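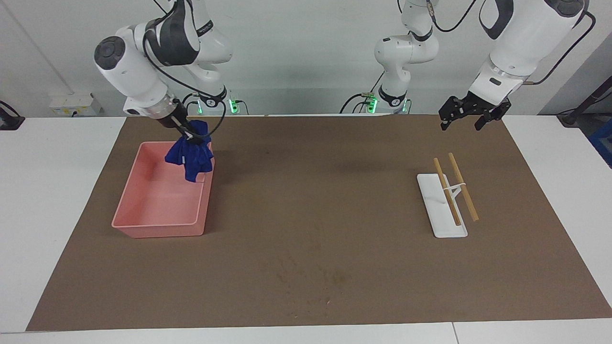
Blue cloth, pink tray, both arms on the bench at Naltholm

Hi, I'm the one behind Naltholm! I started it in July in a corner of the Camenzind shared workshop (200 square feet, and I use every bit of it). I build two-arm setups for small household jobs, mostly cloths and trays so far, with chopsticks next on my list. I've rewritten the gripper code 7 times and I'm still fiddling with it. Want to build your own? Come by and say hi, I love talking shop!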